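What the Steamer Lid Taught Me About Patience

I have been to a fair number of open days in my life, and I will admit that I mostly go for the coffee. You get your paper cup, you get your sticker with your name spelled wrong, and somebody in a good shirt walks you past a machine doing something very fast behind glass. So when my neighbor Emil Strebel told me that Trerudetti was opening its robot workshop to the public for an afternoon in June, and that I ought to come along because I'd spent so many years in restaurant kitchens, I said yes without expecting very much.

The workshop is in the old Lehner building, up a flight of stairs that 200 people must have climbed that day, judging by the line. They had three rooms open. The first had a big arm moving crates, and that one drew the crowd, naturally, with children pressed up against the rope and a lot of phones in the air. I watched it for a while and it was very impressive and I have almost nothing to say about it.

It was the last room that got me. There was a plain table with a checked green cloth on it, a bamboo steamer with a yellow rim, a bit of toy fruit, and a single black arm with two fingers. Wendelin Imhof, the engineer looking after it, told us that handling the lid was the whole demonstration, and a man next to me turned right around and went back to the crates. I stayed for 9 tries. I would have stayed for more if Emil hadn't wanted his lunch!

Now, I must have handled a steamer lid many thousands of times, and I could not have told you one thing about how I do it. Your hand just goes to the right place. Watching the arm come at the same job from one side and then another — slowly, with long stops in between — I found my own fingers moving in my pocket, trying to remember.
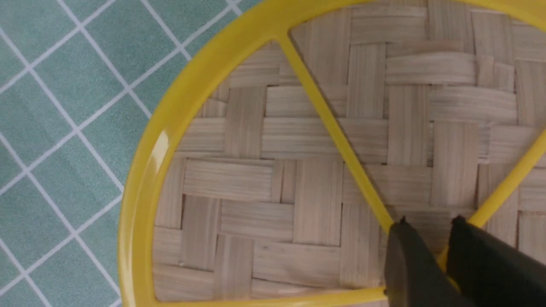
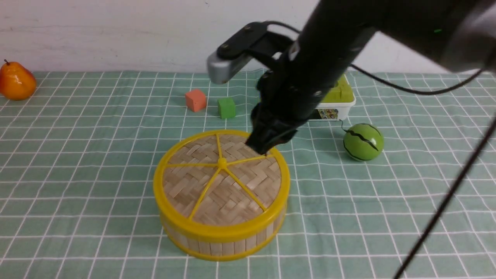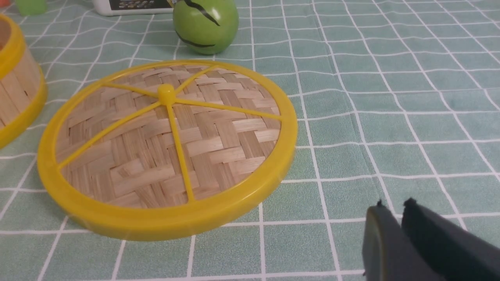
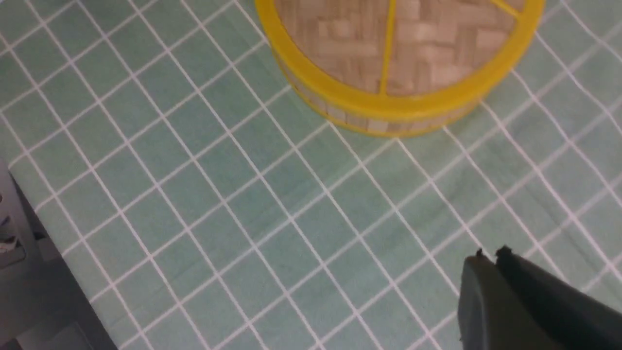
The bamboo steamer and the two-fingered gripper at the Trerudetti open day.

My opinion, for what it's worth, is that we should ask to be shown more of this sort of thing and less of the other. A crate is a kind thing to give a robot. It has flat sides and it doesn't mind being squeezed. A steamer lid is round, it's light, the weave gives a little under your fingers, and the part you'd like to hold is small. Anybody who has worked a dumpling station knows you can knock the whole business sideways by being a hair too sure of yourself. I asked Wendelin about that and he laughed and said they had logged 3,705 attempts with kitchen things so far, and that he'd be happy to tell me about the bad ones if I had the evening free.

I liked him for saying so. At a trade fair in Landinen some years back, a salesman for a kitchen machine called the Drotetti told me, with a perfectly straight face, that it would do the work of 2 cooks from the day we plugged it in. My boss bought one. It made decent mashed potatoes and it took up the counter where we used to fold napkins. What I remember is how angry the younger cooks were, before it had even been unpacked, at being told their work was that simple.

And I think that's where a good deal of the bad feeling about these machines comes from. People are afraid for their jobs, of course, and I wouldn't wave that away, having been let go once myself. But they are also tired of hearing that what they do with their hands all day is nothing much. An hour beside that green table says the opposite, and says it more kindly than any speech could. You come away thinking rather well of the robot people, and a good deal better of whoever is steaming your lunch.

I do have one complaint, which I have already passed along. There were no chairs in that last room. If you want folks my age to stand still and watch something slow, you had better give us somewhere to sit, and I told Wendelin I'd gladly carry a few up the stairs next time. Emil and I went for dumplings afterward, and I'm afraid I held up the meal quite a bit, lifting the lid and putting it back.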